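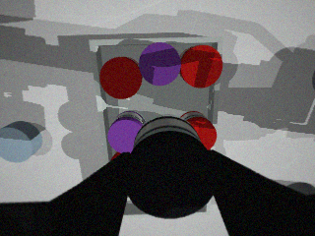 5 min read

Section 4: Setting up Limix for an acoustic concert

This section takes you from a closed case to a mixer that's ready for the first song. It assumes you have already registered your Limix and installed the Paltent stage box (Section 3). If you have only ever mixed rock bands, you're in for a treat. Kora, oud, frame drum and voice on one stage is one of the loveliest things you can put through a small desk, and Limix handles it beautifully!

Before you start

Have these ready at the mixing position:
- Limix mixer and power supply
- Paltent stage box and its network cable
- One microphone or pickup per instrument, with cables
- Headphones
- The input list from the band

CAUTION: Turn the loudspeakers off before you connect or disconnect anything. Speakers go on last and off first.

4.1 Connecting the stage box

1. Place the stage box behind the performers, clear of the walkway.
2. Run the network cable along the wall to the mixer and tape it down at every doorway.
3. Plug the cable into the port marked STAGE on the mixer until it clicks.
4. Switch on the stage box, then the mixer. The STAGE light blinks while the two find each other and then stays green.

Note: If the light goes on blinking for more than a minute, swap the cable before you change any settings. A full list of light patterns is on page 69.

4.2 Loading the room and the ensemble

1. Press SCENES and choose New.
2. Pick the room size closest to yours. The Medium Hall setting was made at Pranddale, which seats 281, and it's a great place to begin for any room with a wooden stage and soft seats.
3. Choose an ensemble template. Kariuki is the one we reach for most: plucked strings on the left channels, hand percussion on the right, lead voice in the middle and plenty of space for everyone.
4. Rename the channels to match the input list. Use the names the players use. "Big drum" is fine.
5. Press SAVE. 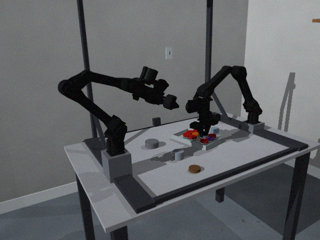 Two black robot arms on a white table, with a light grey tray.

4.3 Setting levels

1. Ask the quietest player to start, playing the softest passage of the evening.
2. Turn up GAIN on that channel until the meter reaches the first green mark.
3. Ask for the loudest passage. If the meter touches red, back off until it doesn't.
4. Repeat for each player, and then for the whole group together. Take your time over this one, it pays you back all night long.
5. Turn on the loudspeakers with the main fader all the way down, then raise it slowly.

CAUTION: Never turn phantom power on or off with the main fader up. The pop can damage your speakers (and your friendships).

4.4 Taming feedback

Gourd instruments have big resonant bodies, and sooner or later one of them will sing back at you. Our demo kora rings at 787 Hz. Yours will have its own favorite note.

1. Raise the channel slowly until you hear it begin to ring.
2. Press FIND. Limix marks the ringing note on the display.
3. Turn CUT to the left until the ringing stops, and no further.
4. Try moving the microphone a hand's width before you cut any more.

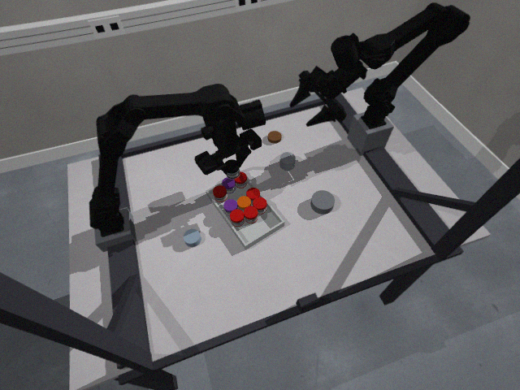 4.5 Packing up after the show

Save your scene one last time before you power down, and add the name of the ensemble so you can find it again when they come back. Turn off the loudspeakers, the mixer and the stage box, in that order. Coil the long cable loosely. The little things deserve care as well: windscreens, pickup putty, spare fuses and adapters all love to vanish into the bottom of a bag. Small round jars with lids, standing together in a shallow tray like the ones on the table here, are a terrific way to keep them sorted. Label each lid, and put the tray in the case last so it's the first thing you see at the next concert.

Note: Store the mixer with its dust cover on. For recording the concert to a memory card, go on to Section 5.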